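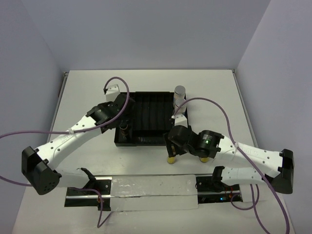
Reading the Greens at Greltwood: An Interview With the Course Superintendent

Aisling Madigan has prepared the greens at Greltwood for five seasons, the last two of them with the regional stroke-play championship on the calendar. She came from Trancombe, a links course on sandy ground, and says most of what she knew about water had to be learned again.

"Trancombe drains whatever you do to it," she said. "Greltwood is clay under a thin cap of sand. Put down the same amount of water and you get a different golf course two days later."

The championship is played in February, when growth is slow and the mornings are damp. Madigan sets green speed by Stimpmeter and firmness by a drop test, and she gives firmness more weight.

"Players talk about speed. Speed is easy to produce. You mow, you roll, you mow again. Firmness decides where a seven iron finishes, and you can't get it in a morning."

Her staff takes moisture readings on every green before first light, at the same points each time. Last season's tournament file holds 1058 readings. She keeps them in a plain spreadsheet sorted by green and does not average them across the course.

"An average tells me nothing. The fourth sits in shade until ten. The eleventh is up on the ridge in the wind. If I water to the average, one is soup and the other is dead."

The fourth has been her main problem. It slopes from back right to front left, and runoff from the bank collects in the lower third, which is also where a front pin has to go. Two winters ago the club cut a drain behind the green and topdressed the low section more heavily than the rest. Readings there have come down. They are still the highest on the course.

"I would like to rebuild it. That is a budget conversation and I have had it several times."

Hole positions are chosen with the tournament referee the evening before each round and checked again at 5:30 in the morning. Madigan's rule is that a ball rolled past the hole from above should stop within a putter's length or two. If it doesn't, the hole moves. In the second round last season this happened on the fourteenth, where the wind had dried the surface overnight, and the cup was recut four paces farther back.

"Some players had already drawn it on their sheets. They were told on the first tee. One was annoyed. He made three."

The tees changed more than the greens did. The Brerkard tee, on the long eighteenth, was rebuilt and leveled over the summer, and the hole now starts from a surface of roughly 900 square feet. The old one was much smaller and had a crown in the middle, so the markers went in the same two places every day and the turf between them wore out.

Asked whether the championship should be longer, she said no. She would sooner narrow the landing area at the ninth and leave the yardage alone. From the forward set, the front nine measures 2849 yards, and she thinks it is the better test for most members.

"Length is the first thing people ask for, and the field hits it past whatever you build. Rough that is two inches and even all the way through, that gets their attention. Uneven rough is just luck."

She is less certain about rolling. During tournament week the greens are rolled once a day, after mowing, with a light roller. Ezzat, the nearest club with similar soil, rolls twice and gets a faster surface. Madigan tried it on the practice green for a month and saw bruising on the collar where the machine turned.

"It may have been the turning and not the rolling. I would need to run it again with boards down. I haven't done that yet."

For the coming championship she plans to stop watering the greens overall three days out and hand-water only the dry spots — mainly the ridge holes and the back of the sixteenth. Mowing height will stay where it was last season. The bunkers at the second and the seventh have new sand, which has not settled as firmly as she wants, and both will be raked by her own staff between groups if the referee agrees.

The forecast at the time of the interview was for light rain on the first morning, clearing by noon.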